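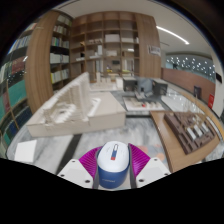 Mouse between the magenta fingers, models and bookshelves behind.

Olumide Odukoya
July, 7:40 pm

Search posts Search people Clear

1/ Gripper maintenance thread. I look after one hand-held unit at Flendwood, two ribbed fin-ray fingers on white mounting blocks. The Telska guide says the fingers are "service free." I have my doubts.

14 comments 36 shares

2/ The guide wants a finger swap every 336 hours of use. So which is it, service free or every 336 hours? I asked. Still waiting.

3/ What I do: back the block screws out one at a time, look at the holes, put them back in by hand, then a quarter turn with the driver. Threadlocker on a plastic block is asking for trouble. I know the forum loves it.

4/ Check the ribs where they meet the base. Bend each finger toward you and look for pale lines. Pale line = bin it. A guy on the Faritis board glues his. Good luck to him.

5/ Alignment. The fingers should close evenly on something with a curved shell. A computer mouse is good for this — smooth top, sides that taper, and it twists if one finger is pushing harder than the other. A wooden test block hides that.

2 comments

6/ Xolani Steyn swears by a printed gauge. I tried it. The gauge said my fingers were fine on a day when the mouse rolled out sideways every time. I trust the mouse.

7/ Cleaning: damp cloth, dish soap, let it dry overnight. The special wipes cost 68 bucks a tub and as far as I can tell they are wipes.

8/ Replacement fingers from Yoon lasted me roughly as long as the originals. They also came slightly longer, so I had to redo the closing width. Measure before you fit, and write it on the case.

9/ Somebody will reply that the new firmware evens out the grip by itself. Show me it doing that with one loose screw and I'll delete post 3.

10/ Next job is the left block. There's a bit of play in mine and I want to know if it's the hole or the screw. If you've had one apart, tell me what you found — pictures of the threads, please, no sales links.

68 comments Share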